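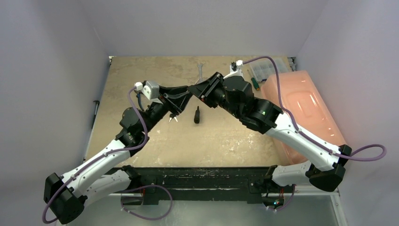 Slide 1: The bench, with the wrench, the screwdriver and the boxes out

Good morning, everybody, and thank you for coming out on a Saturday. (Wait for the back rows to settle. Mention coffee is in the hallway and the doors stay open.)

My talk is called "A Place for the Small Stuff," and it's about worktables – what lives on them, what drifts onto them, and how to get the drifting things home again. I gave a shorter version of this at Lavoie, and people kept coming up afterward to tell me about their own garages, so I've left more room for that at the end.

Leave slide 1 up for the whole first part.

Start with the tabletop. It's beige and it's speckled with paint, and I want to say a kind word for that. I have met so many people who won't begin tidying until they've sanded or covered or replaced the table, and then a whole spring goes by. Specks of paint don't get in anybody's way. If a screw will sit on it without rolling off, you have a good table, so please start with the one you've got.

Now point to the far edge, where the open-end wrench is lying. I love a far edge. On my own bench at home in Madville it's where everything ends up that I've used once and might use again, and I've stopped fighting it. What I do now is let the far edge be the waiting area. Anything can wait there while the job is going on. When the job is over, the waiting area gets cleared, and I mean before lunch, before the phone, before you go and show somebody what you fixed.

Then the screwdriver, with the green and yellow handle. (Ask: who here has a drawer of screwdrivers that are all black? Pause for hands.) I'm a great believer in loud handles. I wrapped mine in tape one winter, orange and pink, very ugly, and I have not lost one in the grass or under the car seat since. You don't have to buy anything new for this, a roll of tape will do it.

Next to it is the clear plastic box with the compartments. Spend a little time here, this is the part people write down.

Clear matters more than labels, at least for me. I labeled everything when I started at the Flumari workshop, 204 little labels in my best handwriting, and by May half of them were wrong. You can look into a clear box from above and you know. I do still label one compartment, and the label says "don't know yet." Every box should have one. A part with no name needs somewhere to sit while you find out what it belongs to, otherwise it goes back in your pocket and through the wash.

(If time is short, skip the story about the wash.)

The big salmon-pink container is the one that gets the questions. It's translucent, it has a lid, and it's set down on a diagonal across much of the right side of the table. My feeling about big containers is that they're for moving things and small ones are for keeping things. When we packed up the old Ramach storeroom we filled 129 of the big kind, and it was a wonderful day's work, and then it took us over 700 hours to find anything again. So: big box in, sort into small boxes, big box off the table. It shouldn't spend the night there.

Last thing on this slide, the little black cylinder standing upright in the middle. I'd like everyone to think of the one small object that is out on their own table this morning. A cap, a spacer, a battery, whatever it is. Give them a quiet half minute, then ask two or three people to say what theirs is and where it's supposed to live. Usually somebody says it doesn't live anywhere, and that leads nicely into slide 2.

Slide 2: The ten-minute clear

Read the steps off the slide, slowly. Far edge first, then the middle, then the floor under the table. Stop at ten minutes even if it isn't finished – it'll keep till tomorrow.

Handout goes around now. I printed 154, so take one for a neighbor.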